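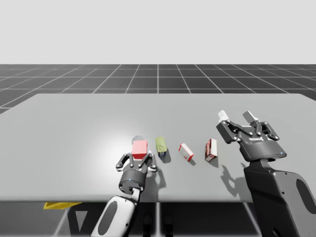

Two robot arms share a table in a computer simulation. The white arm has its gripper closed around a red cube.

How Does a Robot Learn to Pick Things Up?

Natby Learning Pages: Robots and Machines

When you were very small, you had to learn how to hold a cup. You watched other people, and you tried many times. A robot can also learn from examples. An example, for a robot, is a record of one try at a job.

Each record has two main parts. The first part is what the robot's cameras saw. The second part is how the robot moved: how far each joint turned, and when the gripper opened or closed. A gripper is the robot's hand. The ones on this page have two fingers each.

Where do the examples come from?

At the Lebrun workshop, a person guides the arms with a set of hand controls while a computer saves every movement. The project is called Geltura. Its arms and its table exist only inside a computer program called a simulation, much like the world inside a video game. If a cube falls off a simulated table, the program can put it back at once, and nothing is broken.

One job might be "pick up the red cube." The cube shares the table with a small can, boxes, and a clear object that looks like a glass or a cup. The robot has to learn which object is meant, even when other things are close by. For the next try, the objects are moved to new places. Some tries use the white arm and some use the dark gray arm.

How many examples are needed?

The Geltura team plans to collect 4000 examples. So far it has saved 3262. Annick Moulin, who leads the team, asks her staff to watch each recording before it is added to the collection. A recording that stopped too early is taken out. A try in which the cube was dropped is kept, but it is given a label so that the computer does not copy the mistake.

What happens next?

A computer program called Stenix studies the collection. It looks for patterns that link what the cameras saw to how the arms moved. Stenix is then tested with objects in places it has not met before. The next test is planned for April and will have 60 tries.

Words to know

Example: a saved record of one try at a job.
Gripper: the part of a robot arm that holds things.
Simulation: a computer program that imitates real things and how they move.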